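Shirt folding

Shirt folding is the practice of arranging a clean shirt into a flat, compact shape for storage, carrying or sale. It is one of the ordinary tasks of laundry work and is done both at home and in commercial laundries and clothing stores. The term usually refers to shirts with a collar and a buttoned front, though the same basic steps are used for T-shirts, polo shirts and knit tops. Long-sleeved shirts take the most handling, as the sleeves have to be brought inside the outline of the body before the shirt can be reduced in length.

Folding is the main alternative to hanging. Most households do some of each, with work and dress shirts on hangers and casual shirts in drawers.

Surface

A shirt is normally folded on a flat surface large enough to hold the body and both sleeves when they are spread out. Tables, counters, ironing boards and beds are all used. A table gives a firm base and lets the folder press a crease with the side of the hand. An ironing board is convenient right after pressing but is too narrow for the sleeves, which hang over the sides.

A bed is a common choice at home. It is wide, it is close to the closet or dresser, and finished piles can be left along one side until the whole load is done. The mattress gives under the hands, so creases come out softer than on a table. Many people pull the top sheet or bedspread smooth before they begin. White shirts are easier to line up against a colored or printed sheet than against a plain white one, where the edges of the garment are harder to see.

Preparation

Shirts are folded when fully dry. Cotton that goes into a drawer with some moisture left in it can pick up a musty smell, and the creases set more deeply. Shirts taken from a tumble dryer are often folded soon after the cycle ends, before wrinkles form under the weight of the other clothes. Line-dried shirts may be stiff at the hems and are sometimes shaken out first.

Buttoning varies. Stores and laundries button the collar and several buttons of the placket so that the front stays aligned. At home it is common to button only the top button and one near the middle, or none. Cuffs may be left open, which lets them lie flatter, or buttoned, which keeps the sleeve opening from spreading.

Basic method

In the most widely used method the shirt is laid face down with the collar away from the folder. The body is smoothed from the center toward the side seams, and the sleeves are drawn out straight. One side is then folded in toward the middle of the back, along a line that runs from partway along the shoulder down to the hem. The sleeve comes over with it. 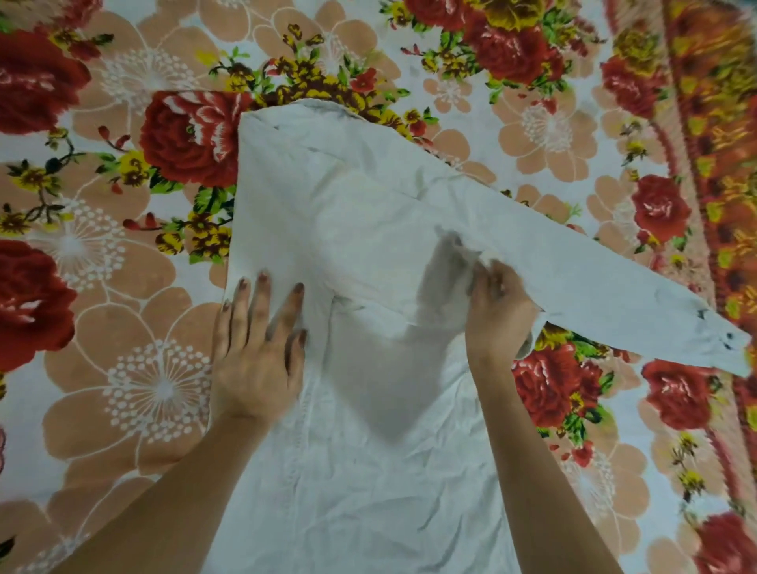
The sleeve can be dealt with in more than one way. It may be laid diagonally across the back, or it may be turned at the shoulder so that it runs straight down, parallel to the side fold. A diagonal sleeve is quicker and spreads the cloth over a wider area. A sleeve that has been turned down makes a narrower package with more bulk along one side. On a long-sleeved shirt the cuff will often pass the opposite edge of the body, in which case the sleeve is doubled back on itself.

One hand generally holds the body of the shirt in place and the other moves the sleeve. Without the holding hand, the shoulder tends to shift and the fold line drifts, and the mistake shows up as a crooked collar once the shirt is turned over. The second side is folded to match the first, and the two side folds should be the same distance from the collar.

The shirt is now a long strip. The tail is turned up a short way to give a straight lower edge, and the strip is then folded in half or in thirds, depending on the depth of the drawer or shelf. Turned face up, it shows the collar and the upper part of the front.

Variations

The store fold uses a card or board placed against the back of the shirt, just below the collar. The sides and sleeves are brought in over the board, which is either left in the package or slid out afterward. Its purpose is to make every shirt in a stack the same width. New dress shirts are often sold with tissue paper, collar supports and pins or clips as well.

The file fold, or upright fold, carries the strip through an extra turn so that the shirt becomes a small block that stands on its edge. Shirts are then placed in a row from the front of the drawer to the back, and each one can be seen without lifting the others. It works well for T-shirts and light cotton. Heavier shirts with stiff collars are less suited to it.

Rolling is used mainly in packing. The sides are folded in as usual, and the strip is rolled from the tail toward the collar. Bundle wrapping, also a packing method, places shirts flat one over another and wraps them around a soft core, such as a pouch of socks, with few sharp folds.

Hinged folding boards, made of linked panels that are flipped in sequence, are sold for home use. One model, the Brirer, has 3 panels and a detachable strip for narrow shelves. The Stitent is a one-piece board with a handle, slid out through the collar opening when the folding is finished. Boards of both kinds give an even result with T-shirts. With long-sleeved shirts the sleeves still have to be placed by hand.

Commercial practice

In commercial laundries folding is a separate station, following washing, pressing and inspection. Customers are usually asked whether they want shirts folded or on hangers. Folded shirts are often banded with paper or slipped into a clear bag. Anong Wongsuwan, who ran the finishing room at the Inthanon laundry in Lisville, kept a record of folded orders through one July and counted 3,298 shirts. Her best worker averaged 58 an hour, with collars buttoned and a paper band on each. Wongsuwan trained new staff on plain white shirts before giving them stripes or checks, in which an uneven fold is easier to see. Staff could then move to patterned shirts with the hand movements already learned.

Wrinkles and fabric

Any fold leaves a mark in time. How strong the mark is depends on the fiber, the weight of the cloth, the pressure from other clothes in the stack and the length of storage. Pure cotton and linen crease readily, and fine wrinkles across the lower body of a cotton shirt are usual unless it has been ironed just before folding. Cotton and polyester blends hold up better. Knits recover well and are better folded than hung, as hangers can stretch the shoulders.

Fewer folds mean fewer creases, so shirts are stored at the largest size the shelf will take. Placing the main cross fold below the chest moves the crease to a part of the shirt that is less noticeable in wear, and on a shirt worn tucked in, a crease near the waist is partly hidden. Stacks are kept low. White shirts kept for long periods are sometimes refolded along different lines, as dust and yellowing tend to gather along an exposed crease.

Teaching

Folding was a regular part of home economics courses and is still included in some hotel and housekeeping programs. Home Linen and Its Care, a 114-page handbook by Delia Filip, gives a full chapter to shirts and recommends teaching the sleeve before the body, using a shirt that has already been folded on one side. A later edition, revised by Pao-chu Cheng, added the upright fold and dropped a section on detachable collars.

Children generally begin with towels and other square items and move on to T-shirts. Buttoned shirts come last.

See also

Ironing
Clothes hanger
Laundry
Linen closet
Packing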